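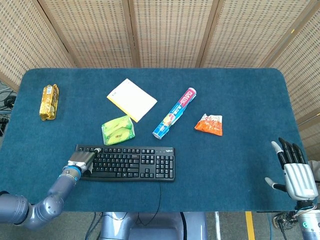

Cover and screen fitted at Clurnbridge. Two-finger gripper on the left arm, multi-finger hand on the right.

Review: Quintanilla Table Cover and Folding Screen Set for Two-Arm Cells
Reviewed by Helju Toom
Posted 2024-03-21

The Quintanilla set is a soft fitted table cover and a folding background screen, sold together for people who run an upright two-arm robot at a fixed table. It was bought to replace a bare laminate top and a painted board. The review period was eight weeks, on one cell, doing mixed pick and place with household and desk items. The robot stayed the same throughout. The lighting was changed once, in the second week, and the notes on glare below all date from after that change.

What comes in the box

One cover, one screen in hinged panels, 16 edge clips, a strip of hook tape, and a folded instruction sheet. The sheet covers the table and leaves out the robot entirely. There is no template for marking object positions. The clips are the plain spring kind and fit a top up to a normal office desk thickness. Our tabletop is thicker at the front rail, so the clips there had to be swapped for a run of the hook tape.

The cover comes in several colors. We chose the dark teal. The surface is short and dense, close to carpet, and the corners are rounded. The screen was offered in plain gray or in a tan bamboo-style lattice with darker uprights. We took the lattice because the gray was out of stock.

Fitting the cover

Allow most of a morning for the first fit. Remove everything from the table, power the arms down in their parked pose, and wipe the top with alcohol before the tape goes on. The cover has no marked front or back. Work from the back edge forward and pull out wrinkles as you go. A wrinkle near the middle will sit at grasp height for flat items and will trip a gripper coming in low.

The added thickness has to go into the table height setting. This step is easy to forget. The method used on this cell:

Park the right arm clear of the table.
Jog the left gripper down over the front left corner at low speed, jaws closed, until it just holds a strip of paper against the cloth.
Record the height. Repeat at the other corners and once in the middle.
Enter the highest reading as the table plane.
Set the approach limit above that, and leave the force stop at its lowest usable value.

The pile gives a little under load, so repeat readings at one spot do not agree as closely as they do on a hard top. Taking the highest is the safe choice. After the first few days the cover had settled and the whole set was taken again. The readings dropped slightly in the center and held at the corners. There has been no further movement worth correcting.

Placing the screen

The screen stands without fixings. It runs along the back of the table and folds around the right side. The angle between panels matters more than the distance from the table. Opened too flat, the screen rocks when someone walks past. Folded too tight, the right panel comes within reach of the arm at full extension.

We set the clearance with the right hand open, fingers spread, since the hand takes up more room than the gripper and the collision model on our controller treats it as a simple block. Jog the arm to its outermost working pose, rotate the wrist through its full range, and move the panel back until nothing comes near it. Then mark the feet on the floor with tape. The screen is light, and it does get bumped.

Esperanza Greenberg, who runs the evening shift on the cell, prefers to weight the feet with sandbags. That works as well, at the cost of floor space where the cables already run.

Behavior under the gripper

The cover's main benefit is friction. Light foil and film packets slide away from a closing jaw on a hard top. On the cloth they mostly stay put. Crumpled snack bags, which used to need a second approach, are now usually taken on the first. No formal count was kept before the change, so this is an operator's impression supported by the error log.

Round and long items also improve. A boxed roll of plastic wrap placed at a diagonal stays at that diagonal when the next item is lifted beside it. Paper pads are a mixed case. The pad no longer skates, but the jaw tip needs to get under the edge, and the pile can catch the tip if the approach is too flat. A steeper approach cured most of this.

Heavy flat items gain the least. A full-size keyboard was stable before and is stable now. The new difficulty is pushing: a slide across the table takes noticeably more force on cloth, and the low force stop trips. We raised the stop for pushing moves only and kept the low value for everything else. Corded items bring a further point. If the cord goes over the front edge of the table, it drags on the cloth at the edge, and the item does not return to the same spot after a lift. Route the cord with slack on the tabletop if the task depends on position.

Behavior under the hand

The multi-finger hand is less tolerant of soft surfaces than the gripper. Its fingertips grip the pile if they touch down with any sideways motion, and the finger joints then report a stall. The cure was to raise the pre-grasp height for the hand by a small amount and to close the fingers before the final descent on thin objects. With that change the hand was run for roughly 1,000 closing cycles over the cloth with no fingertip lost and no damage to the cover beyond some roughened pile at the usual touchdown point.

Fingertips should be checked for lint at the end of each shift. A strip of masking tape pressed on and pulled off clears them. The gripper needs less, though the jaw slot collects fibers and should be blown out weekly. Do not use the air line near the wrist connectors. Use a hand bulb.

Cameras and background

Teal was a sound choice. Yellow, orange and green packaging separates from it well, and white paper does not flare as it did on the pale laminate. A black item is the weak case. Edges on the side away from the lamp are soft, and depth readings along a black keyboard were noisier than on anything else we tried. A lighter cover would help there and would hurt elsewhere.

The screen does its basic job. It hides the room and stops people behind the table from entering the view. The lattice pattern is another matter. It is fine and regular, and our older stereo pair produced false matches on it at the back of the work area. Cropping the depth map at the rear table edge removed them. The darker uprights had no ill effect, and one of them has become a handy reference when checking that the head has come back to its home angle. With a choice of both, I would still order the gray.

Upkeep

Vacuum weekly with a brush head. Remove the robot from automatic mode first and park both arms high. Crumbs from opened packets work down into the pile and do not come out with wiping. The maker says the cover can be hand washed. Ours has not been washed, because removing it means taking the table heights again.

The hook tape on the front rail let go at one corner in week five. It was replaced with a wider tape from Perkgate and has held since. None of the spring clips has slipped. The screen hinges are small and have loosened slightly. They can be tightened with an ordinary screwdriver.

While the cover is off or being refitted, deal with the cables under the table. Loose runs on the floor beside a table leg will be pulled when the cover is tugged straight. Ours were, and a network plug came half out. The fault looked like a controller dropout and took longer to find than the cover took to fit.

Sizes

The cover is listed at 1000 mm deep and in three widths. Measured flat on the floor, ours was slightly under its listed width and right on its depth. Order by the real size of the tabletop, including any front rail. Sasthorpe stocks the narrow and middle widths. The widest had to come direct, and a replacement screen panel is promised for April.

Ratings

Cover: good. Worth fitting on any cell that handles light packaging with a two-finger gripper. Budget time for the height settings.
Screen: fair. Stable enough once marked and set at the right angle. Pattern unsuited to older stereo cameras.
Clips and tape: clips good, tape poor.
Instructions: poor for robot use.

Tested with the firmware and wrist tooling current at the time of fitting. The hand settings above were found on one unit and should be checked at low speed before use on another.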